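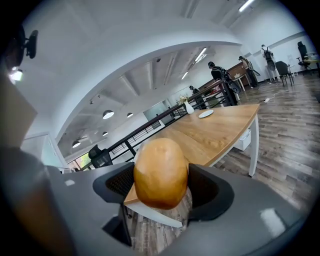

4.2 Kit as Delivered and Recording Setup

The Okar kit was bought at list price from Calgate and used without changes to the hardware. Each set holds two hand-held grippers, two chargers, a printed calibration board and a one-year license for Preseo, the vendor's program for syncing, trimming and exporting recordings. A third gripper can be added, but Preseo in the version tested here pairs only two streams at a time. We did not contact the vendor for support until all recordings had been made, so that the results reflect what a buyer can do with the manual alone.

The grippers are passive. The operator closes the jaws by hand, and the opening width is read from the images during export. The wide-angle camera looks forward over the body, so the housing fills the lower part of every image and the two pads meet near the middle (Figure 3). With a rounded item held between the pads, a large share of the central view is taken up by the item itself. The remaining area must supply enough texture for pose tracking. In our setting this came mostly from the room: the ceiling beams, the hanging lamps, the railing and the grain of the long table.

All sessions were held on an upper floor with an open railing on one side. The site was chosen over the laboratory used in Section 4.1 for its depth range. Static structure is present close to the operator and at the far wall, and daylight enters from a window. Other people used the floor during the sessions and were not asked to stand still or to leave. A vase of dried flowers and a round plate were kept toward the far end of the table as fixed landmarks, and their positions were measured once with a steel tape before the first session.

4.3 Procedure

Recordings were made by 8 operators. None had used the kit before, and two had prior experience with teleoperation. Each operator read the quick-start sheet, completed the vendor's calibration routine and then made 20 demonstrations, for a total of 160. The tasks were a single-hand pick and place with a rounded object and a two-hand pass, in which the object is taken over from one gripper by another. In the two-hand task the second gripper could be held by the same operator or by a partner; the choice was left open and written down for each take.

Before each block the operator moved the gripper slowly along the table and back to build a map. The manual asks for a "slow, steady sweep" and gives no speed. We left this as it was. Vignesh Iyengar kept the log and did not correct the operators during a block. A take was stopped only if the object left the table or if the record light went out.

A square fiducial marker is fixed to the top of the gripper and serves as a second source of relative pose when the two units are close to each other. Preseo uses it when at least one camera sees the full square. The marker is of little use in single-hand work, where no second camera is there to see it, and it was ignored in the analysis of that task.

Figure 4. Second gripper entering from the right, with the square marker on top turned at an angle to the camera. The vase and plate stand on the table beyond.
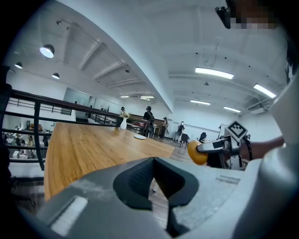 When the marker is tilted, its image shrinks in one direction and the corner estimates become less stable. The vendor states no working limit for this angle. We therefore report marker loss by image count and make no attempt to tie it to a fixed angle.

4.4 Acceptance and Tracking Loss

A demonstration was accepted if Preseo exported it without an error and if the end position of the gripper, measured against the plate, agreed with the tape measurement within the tolerance set in Section 3. By this rule 148 of the 160 demonstrations were accepted. The other 12 were all from the two-hand task. Seven failed at export with the message "map not joined" and five exported cleanly but missed the tolerance. The second group is the more serious one for a buyer, as the program gives no warning and the files look normal in the viewer.

Across the accepted two-hand takes, the marker was lost in 1974 images. Most of these fell in short runs during the pass, when an operator's forearm or the body of the other gripper came between the camera and the marker. Preseo fills such runs from the room map. Jaanus Laur checked the filled segments by hand and found no jumps in position, but small steps in yaw were seen at the end of longer runs. These steps matter little for pick and place. They may matter for insertion tasks, which were not tested.

The railing deserves a separate note. Its horizontal bars look alike over a long span, and the lower floor can be seen between them, so the matcher receives repeated near structure in front of distant structure. We expected false loop closures in this area. None were found in the accepted set, although four of the seven export failures came from sweeps that began facing the railing. Starting the sweep toward the table instead is a simple measure and is now part of our own instructions. The effect was not tested in a controlled way.

Jaw width was recovered well in the single-hand task. In the two-hand task it read too small in several takes where one pad was hidden behind the object — a known weak point of image-based width sensing, and one that the manual mentions only in an appendix. Reijo Karppinen repeated the export of these takes with the width filter switched off. The reading became noisier and the offset remained.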